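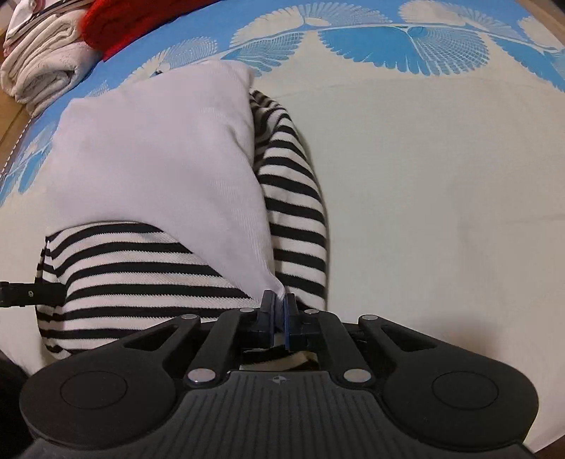 The lamp arm still squeaks, so I am reopening this ticket, which Odside support closed last night as "solved - advice given". The advice was to put a drop of light oil on the joints of my Gatari desk lamp. I did that, and then did it again when the first drop made no difference. I have my doubts about how much oil gets past a rivet. A round silver rivet head on a black arm, like those in the photo, shows you the cap and hides whatever the arm is turning on. Your help page talks about "the joint" as if everyone could see into it.

Filed under: Home > Lighting > Noise, wobble and movement
Product: Gatari desk lamp, clamp base
Status: Reopened by customer

What it does: squeaks when the arm is pulled down, silent on the way back up. Loudest in the last part of the travel. The lamp was bought new from the Odside shop in Bomulcombe in January and was quiet until spring.

What I have tried so far:

Step 1. Oil on the joints, as told. Left overnight. No change, apart from a mark on the desk.

Step 2. Tightened the clamp. Your second reply said a loose clamp "can travel up the arm as noise". I took the lamp off the desk altogether and held the base in one hand while I moved the arm with the other. Same squeak. I think we can leave the clamp out of it.

Step 3. Took the bulb out, to see if the weight of the head mattered. Slightly quieter, or I wanted it to be.

Step 4. Moved the arm down and up 10 times with the spring cover on, then 10 times with it off. With the cover off there was no squeak until the last 2 pulls, and those were faint. With it back on, the squeak was there from the first pull.

So I don't believe it is the joints at all. I think the spring is rubbing on the inside of the plastic cover. Could somebody read step 4 before sending me the oil article again?

Reply from Odside support, 4.10 pm
Thank you for the extra detail. Rubbing at the spring cover is not a known fault with this lamp. We suggest Sombatkul dry spray, sold separately, on all moving parts. Please allow five uses before judging the result.

Customer update
I bought the spray. I notice it costs a fair slice of what the lamp did, and that the shop keeps it on the shelf next to the lamps. On the joints it did nothing in five uses, or in the several after that. On the spring it helped for an evening, and by the next morning the noise was back.

I then took the cover off again and looked along the inside with a torch. There is a dull stripe worn into the plastic at the lower end. I stuck a strip of felt over the stripe, the sort sold for chair legs, and refitted the cover. It has now been quiet for four days. I don't call that a repair - the felt will wear through too - but it does tell me where the noise was coming from.

What I would like is a replacement cover, and a note on the help page so the next person isn't sent off to oil the wrong end of the lamp.

Reply from Odside support, 9.25 am
We are glad the issue is resolved. A cover has been requested from stores. We will pass your comments on the help page to the relevant team.

Customer update
Cover not here yet. Please leave the ticket open until it is.

Search help topics Go

Comments

deskbound: Same squeak on mine, same stripe in the cover. Felt worked. The oil got on my notebook.

marl_pit: Mine was the joint, for what it's worth. The oil fixed it straight away, so the article isn't always wrong.

tallowby: Did the new cover ever turn up? I've been waiting on one since the summer and they keep telling me it's been requested.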